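Are We There Yet? Chores, Machines, and the Humble Knob

If you read last month's issue you'll remember the letters we got about dishwashers. Most of you agreed that the dishwasher is already a robot, it just doesn't have arms, and quite a few of you wanted to know when the arms are coming. So this month's long item is about arms, and about the part of housework and shop work that I find the most fun to think about, the controls.

Think through an ordinary morning. You turn a burner to medium, push the button on the coffee maker, slide the toaster lever down, flip on the light over the sink. In the shop it's the same story with bigger switches: the dust collector, the speed dial on the drill press, the green button on the compressor. None of that feels like work. We don't put "turned a knob" on the chore list. But nearly every machine in a house or a shop was built for a hand, and a robot that wants to help has to deal with all of it before it can get to anything we'd call a chore.

I spent an afternoon in January at the Tukach workshop, where a small group is working on exactly this, and I came home so excited I talked through dinner. They use practice panels made of tiles that lock together like a jigsaw puzzle. One tile has sliders, another has toggle switches, another has a big rotary knob with numbers printed around it, and there are push buttons in different colors. You can pull the tiles apart and put them back in a different order (I did, for longer than was polite), so an arm can't get by on memorizing where everything was yesterday.
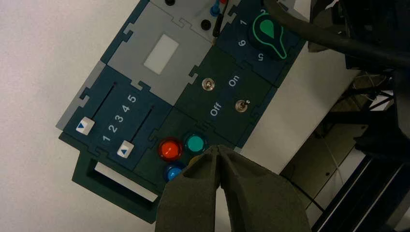
Can a robot run the washing machine for me yet?

In a lab, with a machine it has practiced on, pretty often. In your laundry room, with your washer and the basket parked in front of it, you should still plan on doing it yourself for a while.

Buttons are the friendliest. You close the fingers, line up, and push. The arm I watched got through a run of 20 button presses with 3 misses, and all of the misses were the same kind: it came down on the rim and slid off. A person does that too, but a person feels it and corrects before they've even noticed. The arm backed all the way up, took another look, and started over. Slow, but it did start over, and I was told that a year ago it would have carried on as if the press had gone fine.

Toggle switches are harder than I expected. The lever is small and it has to be nudged the right way, so coming straight down on top of it does nothing useful. The nicest approach I saw was a sideways brush with one fingertip, the way you'd flick a crumb off a tablecloth. I loved that one. Somebody had shown the arm how, by moving a matching controller by hand, and they'd shown it up to 50 times before it got the hang of it.

Sliders are somewhere in the middle. Getting the little knob moving is easy enough. Stopping at 3 when you were asked for 3 is the trick, and then letting go without dragging it to 4 on the way out.

And then the dial! Turning a dial takes a grip, a twist, and usually a second grip, because a wrist only goes so far, whether it's yours or the robot's. You also have to know which end is the pointer. On my own stove the marks wore off long ago and I go by feel, which I mentioned, and which got a groan from the whole room. A worn-out stove knob is apparently a favorite bad dream in this line of work.
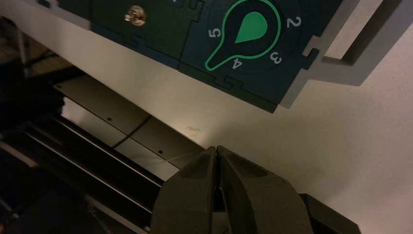

Gripper closed, dial panel off beyond the fingertips.

What does any of it mean for those of us with a sink full of pans? My own guess, and I'm only a keen amateur, is that shops will get there well before kitchens. A shop can bolt the panel down and keep the lighting the same all day. Fernetti, the bakery supply outfit over by the rail yard, already has an arm on its packing line that starts and stops the carton sealer. It does that one thing for 6 hours at a stretch, and the crew seems to like having it there. They did have to raise the sealer by a couple of inches and swap a flush button for one that sticks up. That seems like a fair trade to me.

Homes are messier. The Brandão project has been trying the same sort of arm in a borrowed apartment kitchen, and what they report is a lot of small stuff: glare off the microwave door, a dish towel hanging over the oven controls, a child-lock that has to be held down while something else gets pressed. Two hands, in other words, and most of these arms come one to a table. They've had good luck with a rice cooker. They have had no luck at all with the oven.

I still think it's wonderful. Watching a machine work out a light switch made me pay attention to my own hands for a week afterward. I caught myself holding a mug and bumping the microwave shut with an elbow while I set the timer with my thumb, and I'd like to see the robot that can do that. I'd also like to own it.

A few things for those of you who want to follow along. The Tukach group opens its doors one evening a month, and visitors are welcome to rearrange the tiles. Wear closed shoes and leave your coffee in the hall. Flerkesora, the tool library, has a loaner kit with a small tabletop arm that you can take home for three weeks; the waiting list was short when I checked, and the manual is better than most. It wants a sturdy table and a free outlet. If you do try it on something in your own kitchen, please write in and tell us what worked and what got knocked over. I'm hoping to run a page of reader results in the spring – light switches, doorbells, the button on the blender, whatever you've got.

Next issue: folding towels, and why the corners are so hard to find.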